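Dranau Technical College
Computer Hardware, Basic Level
Handout 5: Drives, trays and drive bays
Version of 9 February 2024

What you should already know

From the previous handout you know the difference between a 3.5-inch and a 2.5-inch drive, and you know how to open a case and find the power supply. If you missed that lesson, please read Handout 4 first, especially the part on static electricity. In this handout I use the words "tray" and "caddy" with the same meaning. Some manufacturers also write "carrier" or "sled". In a spare parts catalog you must search under all four words.

1. The drive and its two ends

A 3.5-inch hard disk has a metal body. On one of the large faces there is usually a paper label with the model, the capacity and the serial number. On the opposite face there is a circuit board. On one of the short sides you find the connectors. With a SATA drive these are two connectors next to each other: the shorter one is for data and has 7 contacts, the longer one is for power and has 15 contacts. Both have the form of a flat letter L, so the plug enters only one way. With a SAS drive the gap between the two parts is closed and there are more contacts on the other side of it. A SATA drive can go into a SAS backplane. A SAS drive can not go into a SATA connector, and you should not try it with force.

Please learn to hold the drive by its long sides. The circuit board should not be touched, and the gold contacts should not be touched either. When you put the drive down, put it on the antistatic mat with the label up.

2. What the tray does

The tray gives the drive two rails, one on each long side, and a front part which you hold with your fingers. The rails run in grooves inside of the bay. There are two common ways to fix the drive in the tray:

a) With screws. For 3.5-inch drives the screws have usually the 6-32 UNC thread, for 2.5-inch drives they are M3. The two kinds look similar in the box and they are mixed very often. An M3 screw in a 6-32 hole feels loose. A 6-32 screw in an M3 hole stops after half a turn, and if you continue, the thread of the drive is damaged.

b) Without screws. The sides of a plastic tray can bend a little, and there are short pins on the inner side. You open the tray slightly, lay the drive in, and the pins go into the screw holes of the drive. Check all the pins before you continue. It is a typical mistake that three pins are in and the fourth one stands beside its hole. The drive then lies a little oblique and the tray becomes too wide for the bay.

Colored plastic on a tray or on a lever is a message from the manufacturer. Each manufacturer has its own system, so look in the service manual before you decide what a color means. On many machines one color is used for all the parts which you may touch or move without a tool. On some servers another color marks the parts that may be pulled out while the machine is running. Write the color code of the machine on the first page of your worksheet.

3. Putting the drive into the bay

We do this exercise with the machine switched off and the power cable removed, also if the bay would allow hot swap.

First look into the empty bay with a lamp. In a server the connectors are normally on a board at the back end of the bay, which is called the backplane. In a desktop case there is often no backplane, and the cables are attached by hand after the drive is in its position. This changes the direction in which the drive must lie in the tray. For a backplane, the connectors go in first. In a desktop case the connectors look toward the side where the cables are, so follow the drawing for your model.

Hold the tray by its front part with one hand. With the other hand you support the drive from below until the rails have found the grooves.
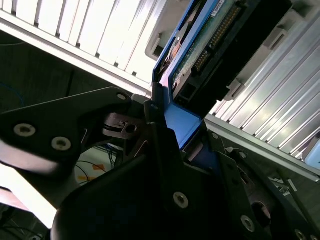

The first centimeters are the most important. If both rails are in, the tray moves easily and makes only a low sliding sound. If one rail is in and the other is above its groove, you feel resistance very early. Take it out completely and begin again. Do not try to correct the angle while the tray is half inside, as a thin rail can break in this way.

Near the end the movement becomes harder. Now the connectors meet, or the clips of the tray reach their holes. Push with the thumb in the middle of the front part, not in a corner. With a lever tray, the lever must be open when you push the tray in, and you close it only when the tray has stopped. The lever makes the last few millimeters. With a clip tray you hear a click on each side. If you heard only one click, press the other side again.

4. If it does not go in

Compare with this list in the given order.

Is the tray of the right model? The trays of the Duan and the Skenora training machines have nearly the same size, but the distance between rail and bottom is different. A Skenora tray enters a Duan bay for half of its length and then it sticks.
Is the tray turned upside down? Look at the position of the rail, it is usually not in the middle of the height.
Are all the pins or screws flat with the side?
Is a cable lying in the bay behind?
Is there a plastic blank still in the bay? Blanks are for the air flow and they must be kept. Put it in the box with the number of your machine.

If all the answers are good and the tray still does not move, call the teacher. Please do not use a screwdriver as a lever.

5. Taking the drive out

In practical work you will remove drives more often than you install them. If the machine was running before, switch it off and wait until the disk has stopped turning. Half a minute is enough for the drives we use. A drive that was in operation can be quite warm, so touch the side with one finger before you take it in the hand.

In a desktop case remove the data cable and the power cable first. Pull at the plug and never at the wire. Then press the clips of the tray together and pull evenly.
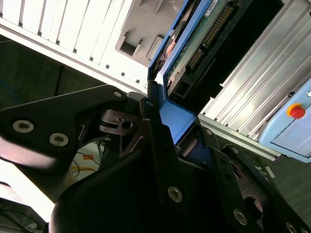

Fig. 2. Hard drive in a blue tray at the opening of the bay.

When the tray is outside, lay it on the mat and write down the serial number and the bay number before you do anything else. In a machine with several drives the order is part of the information. Many controllers can recognize their disks also in a changed order, but not all of them can, and on an old machine you do not want to find out.

6. Exercise in the Wurkness room

You work in pairs. Each pair has one machine, one drive, one tray and one bag with 3 screws of each kind. The drives have a capacity of 2000 GB and they contain no data that we need. You have 36 minutes for the whole exercise, including the worksheet.

Step 1. Find out if your tray is with screws or without. Draw the side view with the position of the rail.
Step 2. Identify the interface of the drive by the connector only, with the label covered. Then uncover it and compare.
Step 3. Mount the drive in the tray. Exchange with the neighbor pair and check their work.
Step 4. Install the tray in the lowest bay, remove it, and install it in the bay above it. Write down if you felt a difference.
Step 5. Remove everything, put the blank back and close the case.

For step 3 the screws are tightened by hand only, with the short screwdriver. When the screw stops, it is enough.

7. Questions for home

Why does the power part of the SATA connector have some contacts which are longer than the others? (Think about the order in which they touch.)

A customer has a tray without screws for 3.5-inch drives and wants to install a 2.5-inch SSD. Which part does he need, and where will the connector of the SSD be after mounting? Would it still reach a backplane?

Look up in the service manual of your machine what the colors of the plastic parts mean and write it in one sentence.

Bring the worksheet to the next lesson, where we continue with cables and the numbering of the ports in the firmware menu.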